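Clamuvia (fly pattern)

The Clamuvia is a weighted wet fly tied to imitate a small freshwater mussel, an animal not widely known for darting. It was devised at Oltatville by Lilian Muriithi and is fished mainly for carp and freshwater drum, both of which eat mussels and neither of which has ever been accused of being fussy.

Development

Muriithi tied the first version one March on a size 8 hook, using grey rabbit fur, a lead-free bead and a pinch of olive marabou. It sank on its side and stayed there. Later versions moved the bead forward and added 2 short rubber legs, which mussels do not have. Bello Adeyemi, who tied the pattern commercially under the Vukora label, left the legs off and sold 300 in a season. Muriithi's supporters regard these as a different fly, and spell the name with a small c.

Fishing method

The fly is cast ahead of a feeding fish and left on the bottom. The angler then does nothing. Ulla Väisänen's pamphlet on the subject devotes 800 words to this stage. When the leader twitches, the line is drawn tight by hand; lifting the rod pulls the fly clear of the fish and colours the language of everyone nearby.

Variants

The Balogun is tied on a heavier hook for moving water. The Night Clamuvia is identical but black, and costs more.
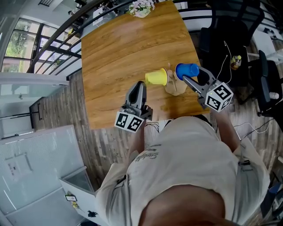

Storage is the one point on which both camps agree. The rabbit fur mats badly if the fly is shut away damp, so most tiers let it dry overnight before it goes back in the box. Any open vessel will serve, and a plastic cup laid on its side, like the blue one on the table, gives the air a way in and stops the flies from ending up in a heap. Pádraig Nic Giolla recommends a saucer.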